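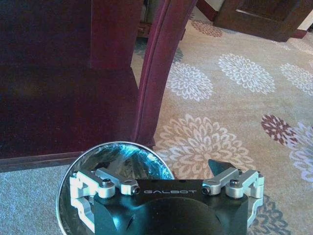
Carpet, the floor I swore I'd never have again.

I grew up on carpet. Tan in the living room, green up the stairs, and (my mother will deny this) a bath mat-textured pink thing that ran right up to the tub. So when I bought my own place I did what everybody my age seemed to be doing, and ripped the stuff out before the boxes were unpacked. Bare boards! I filled a dumpster and felt wonderful for a whole summer.

Then came the first cold snap, and I found out that I own a very loud house.

I could hear the dog thinking about getting up. I could hear my upstairs hallway from the basement, every step of it, and if my son dropped a marble at 6 a.m. the whole family got to follow its journey to the far wall. I bought slippers. I bought a rug, then another rug to go with it, then those rubbery grippy pads that go under rugs, and one night I looked at my receipts and saw that I had been buying carpet all along, just in pieces and at a terrible price per foot.

That's how I ended up at Fosura, a flooring showroom out past the highway where I had planned to spend twenty minutes and stayed until they started turning off the lights. If you haven't shopped for carpet since your parents dragged you along, it's a strange experience. The samples are still on those big hinged racks you flip like posters in a record store, and I still wanted to flip them all the way to the end. But the names! I took home a swatch called Motaung, a sort of oatmeal with a rust fleck in it, and I slept with it on the floor by my bed for a week so I could step on it first thing. My husband stepped on it too and said it was fine. He says that about soup.

I did flirt with other things. There was a cork tile called Corkero that I came close to ordering, warm and a little springy, and it would have been great in the kitchen. In a bedroom, though, I wanted pile. I wanted to sit on the floor with my back against the bed and read, like I did when I was 12, and I wanted to do it without a cushion.

So I called Dwight Bergeron, who has been putting carpet into houses around here since before mine was last painted. He came over on a Monday with a tape measure and a knee kicker, and I asked him about nine hundred questions while he crawled around my bedroom. Is the pad really worth paying for? "Buy the good pad and the cheaper carpet," he told me, "and you'll think you bought the good carpet." What about pets? Loops catch claws, cut pile doesn't, so look at your animal before you look at the rack. What about stairs? He sat back on his heels for that one. Stairs get all the wear right on the edge, he said, and if I went soft and shaggy there I would be calling him again pretty soon.

He also told me that half the people who hate carpet hate one particular carpet, usually a rental one. I've thought about that a lot. Mine was in a second-floor apartment and it smelled like a wet paperback no matter what I sprinkled on it.

The money part, for those of you who skip ahead to it. Two bedrooms, the upstairs hall and the stairs came to $3,352 with the pad and the labor, and hauling away my sad pile of rugs was another $99. I had a lower quote from a place called Mulico, but it left out the stairs, and when I asked them to add the stairs in, it wasn't lower anymore. Read the quote. Ask if it covers moving furniture, ask about trimming doors. Three of my doors needed a shave, and I would have been dragging them open and shut all winter.

Is it perfect? Nope. It shed like a cat for the first month and I emptied the vacuum canister so often that I got a blister from the little latch. There's already a coffee spot near my side of the bed, and I know exactly who did it, because it was me. I blotted, I didn't scrub (scrubbing fuzzes up the pile and you'll see it forever), and it came mostly out with dish soap and cold water. Mostly. I've moved the chair a bit to the left.

But the hallway is quiet now. My son walks to the bathroom at night and I don't wake up. The dog, who used to take the corner by the linen closet like a cartoon, has learned to trust it again, and he naps at the top of the stairs where everybody has to step over him.

The downstairs is staying wood. I still love it there, and the kitchen crumbs sweep right up. I kept the Motaung swatch too, and it's under my desk while I write this, with both my feet on it.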